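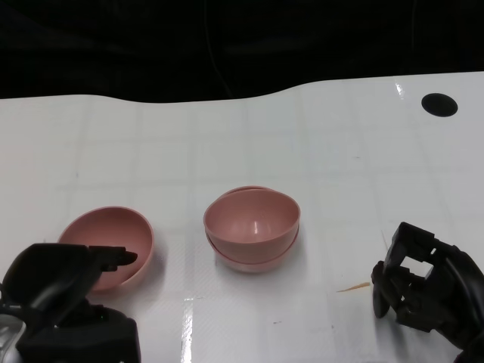 Reynaldo Bautista wrote under my last post that pink bowls are for toddlers and picnics, and that a grown household should own white china and be done with it. Fair enough, Reynaldo, but you don't do my washing up!

I've been on a bowl kick since May, when we finally emptied the kitchen cupboard by the stove and found we owned heaps of plates and hardly anything you could eat soup out of. The old ones were heavy stoneware from the Rattanakul shop in Drulcombe, lovely colour, and every one of them had a chip. So out they went and in came pink. Plain, dusty, salmony pink, the sort that makes porridge look a bit more cheerful at six in the morning.

What I care about most is how they nest. A bowl that sits properly inside its mate is worth a lot in a kitchen our size (the shelf is 587 mm wide, I've measured it more often than I'd like). My trick for putting them away is to set the biggest stack down first, right in the middle of the bench, then bring the stragglers over to it. If you carry the stack to the stragglers you end up with bowls all over the place and tea towels on the floor. Ask my husband.

I did try the Nekitz ones as well, the ones with the little foot underneath. Pretty, but they wobble when you stack them and they take up twice the height. They've gone to my sister, who has a pantry and can afford to be relaxed about it. 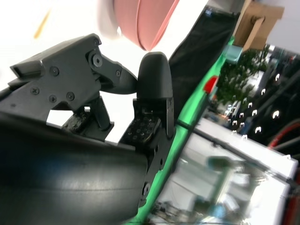 Do you stack them straight off the drying rack? I leave mine upside down on a towel until after dinner, then wipe the rims and put them up.

Next on the list is the mug shelf. I've got my eye on a set of Murach hooks to go under it, but first I have to find out whether the wall behind is brick or just plaster, and the drill is still at Mum's.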